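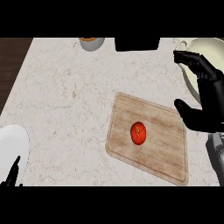 Kemiditz, March

Chapter 7
Fruit After Harvest

A tomato goes on living after it is picked. It takes in oxygen, uses up sugar, and gives off carbon dioxide, water vapor, and heat. The plant no longer supplies it with anything, so all of this comes out of what the fruit had stored on the day it left the vine. Growers and shippers call the time that remains its storage life. Most of this chapter deals with how that time is measured and what shortens it.

In the Kemiditz valley the first greenhouse tomatoes are cut in March, when nights are still cold enough to damage fruit left on an open dock. The packing house at Contreras receives them in the afternoon and ships the following morning. A load of 890 crates passes through four sets of hands before it reaches a store, and each transfer can bruise fruit, warm it, or chill it too far.

Fruits fall into two groups. Those in the first, such as tomatoes, bananas, and pears, keep ripening after harvest. They produce a gas called ethylene, which speeds up ripening in the fruit that makes it and in any fruit stored nearby. Those in the second group, such as grapes, strawberries, and oranges, ripen very little once picked. A sour grape stays sour. Section 7.2 covers the two groups in detail.

Color is a poor guide to storage life when used alone. Two red tomatoes may differ by a week in age. Buyers also check firmness, and they look at the stem scar, the small mark where the fruit was attached. Much of the water a tomato loses leaves through this scar, as the skin itself is waxy and lets little through.

Temperature matters more than any other single factor. The Helus variety, grown widely in the valley, keeps for almost 31 days if picked green and held at a steady 55 degrees Fahrenheit. At 40 degrees the same fruit develops pitted skin and a mealy texture, and it may never color properly. This is called chilling injury. It often does not show until the fruit has been brought back to room temperature, by which point it may have been sold.

Before reading on, review the section on respiration in Chapter 3. You will need the terms substrate and respiration rate for the Hodora storage trial in Section 7.4.

7.1 Respiration in Harvested Fruit

All living cells need energy to keep themselves in working order.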